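Visit report: Tummont regional bank open day, 27/03/2025

The morning session covered rate policy and its effect on small-business lending. Tummont holds 656 floating-rate loans, 39 of them under review. A quarter-point rise would be passed on within five days.
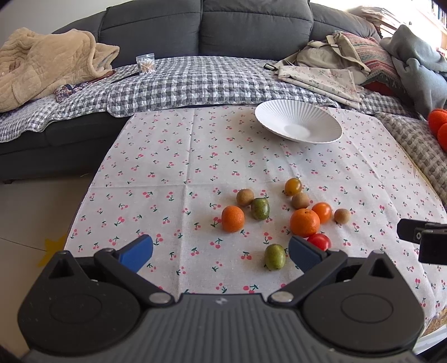

Afternoon: debt desk

Staff walked visitors through the Mullirow bond – 600 units, next coupon in June. Pricing follows the policy rate with a fixed spread.
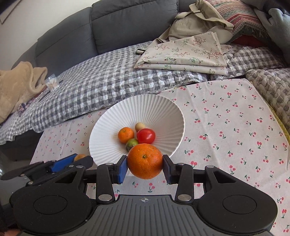
Afolabi asked whether the spread would hold if the central bank paused. The desk's reply was that it is fixed to maturity.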